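分类：设备与采购 / 自动化 / 预算笔记

双臂平台的采购清单改到第三版，还是超。超的部分和本体报价没多大关系，主要在线缆、末端和备件。Norness 的报价单把腕部线束列为“选配”，Mesine 则打包进整机，两家总价因此没法直接比，我拆成单项重新排了一遍。

线束这一项先看固定方式。腕部附近走线密，卡扣间距、弯曲半径、更换工时都要写进技术协议，否则后期按次收费。

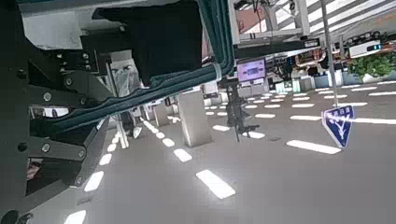 腕部一侧的走线，线束上有白色卡扣。

备件按两年算：夹爪指尖 15 套，腕部线束 2 根。指尖属于耗材，单价低，但起订量会把小项目拖垮，最好和别的组合并下单。Ghassan Khasawneh 建议指尖垫片单独询价，我照做了，Dutton 的交期最短，最长也不超过 500 小时工时的维护周期，够用。

工位侧的预算容易漏。桌子、周转筐、推车、插线板，单价都不高，加起来占了工位预算的两成。
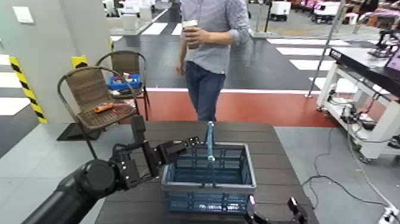
筐的规格要先定，再定夹爪开口。顺序反了，就得为一个几块钱的筐改一副指尖。我的清单里，筐和箱各留一种标准尺寸，带提手和不带提手分开列，抓取策略不同，验收用例也不同。验收共 78 条，其中与容器有关的单独成表，供应商签字后不再增项。

供电和走线单独立项。地面线缆如果要过人，线槽必须计入首期，不要放到“后续优化”。

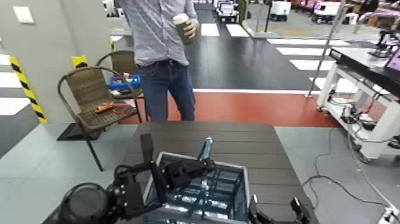 夹爪夹着细长物件，位于灰色塑料箱上方。

还没定的是 Chan 的延保。条款里“正常磨损”没有定义，已经发邮件去问，周日前没有答复就按不买处理，省下的钱转到备用控制器。

标签：双臂、夹爪、采购清单、备件

评论（3）

老周不加班：指尖起订量这条深有同感，我们去年一次买了三年的量，后来换了型号。

kettle_09：验收表能分享模板吗？只要容器那部分。

博主回复 kettle_09：等签完字，去掉价格再放出来。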